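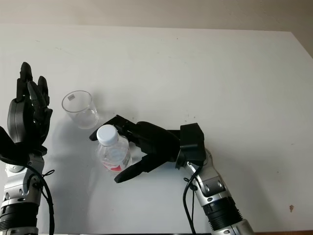

Closto: writing and recording an eight-part murder mystery

Project report by Saranya Arumugam

I wanted to write a whodunnit where the listener has a fair chance of beating the detective, and I wanted it to be for audio, partly as I grew up on radio plays in the back of my mum's car and partly because I can't draw to save my life. Closto is what came out. It's set in a boarding house in a made-up seaside town called Prurness, it has 8 episodes, and by episode three the landlord is dead in the coal store and everybody has lied to the police at least once.

My first plan was far too big. I had 25 characters! Corey Harawira, who was script editor (and who also plays the vicar, very well), read the outline and asked me which of them I would recognise by voice alone with my eyes shut. I went home in a bit of a sulk and cut the lot down to the people who sleep in the house, plus Inspector Varghese. The twins went, the whole fishing boat subplot went, and I still miss the fishing boat.

The clues were the hardest bit by a mile. In a book you can slip something into the middle of a paragraph and the reader slides past it. In audio every sound has been put there on purpose and listeners know it, so if a clock strikes, they all sit up. My main clue is a clock that strikes in the wrong room. In the first version Shih-chieh Chu (sound) had it nice and loud, and our test listeners got the killer straight away. We buried it under an argument about rent in the second version and then none of them got it, and one of them said it was cheating. The final version has it in a gap in the argument, quite soft, and then the inspector mentions clocks an episode later in passing. I'm happy with that. 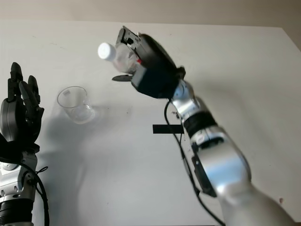
Episode six was rewritten more than anything else. It's the one where the lodgers sit in the kitchen all night waiting for the road to clear, and I'd written it as one long quarrel, 60 pages of it with my corrections stuck in. Elango Poojary, who plays Varghese, said he had nothing to do except say "calm down" in different ways. He was right, so I gave him a secret of his own (he knew the landlord years ago) and suddenly people had a reason to whisper. I wish I'd thought of it before we recorded episode two, where he says he's never been to Prurness. We left that in as a lie.

We did a listening evening on Wed 11 September, with all the episodes back to back and one long break for food. Arturo Ferri, my tutor, guessed wrong and was very cross about it, which pleased me no end. The main complaint was that the two sisters sound alike, and they do. I should have cast one much older. People also wanted more of Memach, the house cat, who has no lines and was only supposed to cover a bad edit in episode four.

If I did it again I'd write the last episode first. I knew who did it from the start but I didn't know how they'd be caught, and you can hear me working it out in episode seven, where there's a great deal of tea. The scripts are with Corey for a last tidy before December, and I've started making notes on the fishing boat.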